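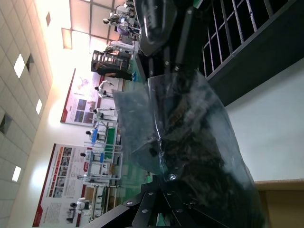 Ticket: grasp planner reports "empty" while holding a clear bag
Project: Nishad (bag handling)
Component: tetix-grasp, hold check
Site: Florkcombe
Opened: 2021-03-06
Priority: normal
Status: fixed on branch, waiting for merge

Summary

The arm picks a clear bag with dark contents, closes, lifts, and then the hold check returns EMPTY. The task layer takes that as a failed pick, opens the gripper over the table and goes back for another try. The bag is between the fingers when this happens. Opaque packs on the same settings are fine.

Expected: HOLDING after the lift, then move to place.
Got: EMPTY, release, retry, and after three retries the task stops with PICK_ABANDONED.

Setup

Planner and hold check from the current Tetix release. Segmentation model is Ekari, default weights. Wrist camera only, no overhead view. Force limit left at the value for soft items.

Log from one bad run

pick: target accepted, score ok
gripper: closed, width above minimum
lift: done
hold_check: mask pixels 180, threshold 3,435
hold_check: result EMPTY
task: release, retry 1

Entry 1
Replayed the recording offline and got the same result, so it isn't a timing fault on the live system. The gripper width is sensible and says there is something between the fingers. Only the mask is wrong.

Entry 2
Looked at the mask over the wrist image. Ekari keeps a thin strip round the highlights on the plastic and throws away the dark middle. The gripper parts are black as well, and the self-filter that removes the gripper from the image is taking the contents of the bag with it. The filter grows its outline by 12 pixels and then fills any dark area touching that outline. A bag of black and grey pieces is one big dark area touching the outline.

Entry 3
Tried lowering the threshold to 150. The bag passes, but so does an empty gripper when the shiny housing picks up a reflection. Put it back.

Entry 4
Turned off the fill step and kept the grown outline. Mask now covers most of the bag. Ran the 11 saved recordings again: all the clear bags come back HOLDING and the empty closes still come back EMPTY. The fill step was added for an older gripper with loose cables, which we no longer use.

Entry 5
Second change on the same branch – if the width and the mask disagree, hold_check now returns UNSURE. The task layer keeps the gripper shut on UNSURE and takes a second image after a small wrist turn. Before this, the mask always won.

Still to do

Remove fill_dark from the default config and note it in the change list.
Add the clear bag recordings to the nightly replay set.
Check the place step as well. It uses the same self-filter to decide when the item has left the gripper, and nothing has been run on it yet.
Ekari retraining with clear packaging is on a separate ticket, planned for April.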